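Hard water spots on stone counter, vinegar made it worse??

Asked by Maja Kaczorowski
May 14, 2022
842 views

Hi all, need help fast, my landlord is coming by for the walkthrough. We have marble in the kitchen (gray, real stone as far as I know, it was in the lease papers). Our water is super hard and there were white rings all around the faucet. Read somewhere that vinegar takes off hard water so I wiped it down and left it for 5 minutes while I did the floor.

Rings mostly gone but now there is a dull patch the size of a dinner plate. Not sticky, not rough exactly, just no shine. Wiped it with plain water, then dish soap, then a stone spray from under the sink called Gramovus. No change. Looks ok from straight on, but bend down to the side and it's really obvious.

Is it ruined? Can I fix this myself or do I have to call somebody? Deposit is a lot of money for me so please no lectures, I know about the vinegar now.

Lucía Carrasco

Not ruined. That's an etch, not a stain. Acid eats a tiny bit off the top of the marble and takes the polish with it, so soap won't do anything, there's nothing there to clean off. Lemon does it, wine does it, tomato sauce does it. Ask me how I know about the tomato sauce.

First thing, stop putting stuff on it. No more vinegar obviously, no baking soda paste, no bathroom cleaner, no magic sponge. I made mine twice as big with the sponge.

Then feel it with a fingernail. If it's smooth and only dull you can most likely do it at home. If your nail catches then it's deeper and that's a job for a stone person.

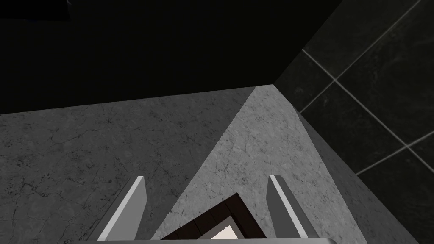 For a smooth one you want marble polishing powder. Hardware stores usually have it, or a tile shop. Get the kind that says it's for etch marks, not the wax kind, wax just hides it for a week. What I did:

Wash the spot with plain water and dry it.
Sprinkle a little powder, add a few drops of water, you want it like thin toothpaste.
Rub with a damp white cloth, small circles, lean on it a bit. Go past the edge of the mark so you don't get a ring.
Wipe off, rinse, dry, look at it from the side with a lamp.
Repeat if you have to. Mine took 3 rounds and my arm hurt.

Try it in a corner first, behind the toaster or wherever. If your counter has a matte finish (honed) do NOT use a polishing powder, you'll get a shiny patch instead of a dull one and then you have the opposite problem. Sounds like yours is shiny though.

Seal it after. And be warned sealer doesn't stop etching, it only slows down stains. People get mad at the sealer for that.

Abilio Miranda

just tell the landlord. its a counter. mine had way worse when I moved in and they didnt care

Iker Quintana

Lucía has it right, adding a couple things. I did countertops for a small shop (Favell) before my knees quit.

If it's wider than a dinner plate or there are several, hand rubbing gets uneven. Call a stone restorer and ask for a spot repair, not a whole refinish. We charged 90 for a single spot if we were already in the neighborhood. No idea what people want now, get more than one price.

Make sure its actually marble too. Lease papers say all kinds of things. Some granite and quartzite get called marble by people who don't know, and those normally won't dull from a bit of vinegar. Yours etched so I'd bet marble or some other soft stone.

For the white rings, wipe the area around the faucet dry every night. Boring but it works. If they're already built up, a plastic scraper held flat, go slow. Never a metal blade if you aren't used to it.

And take pictures before you start, with the date on, in case of an argument over the deposit.

Maja Kaczorowski

Thank you!! Nail doesn't catch. Going to the hardware store now, will try behind the toaster first. Abilio you have not met my landlord lol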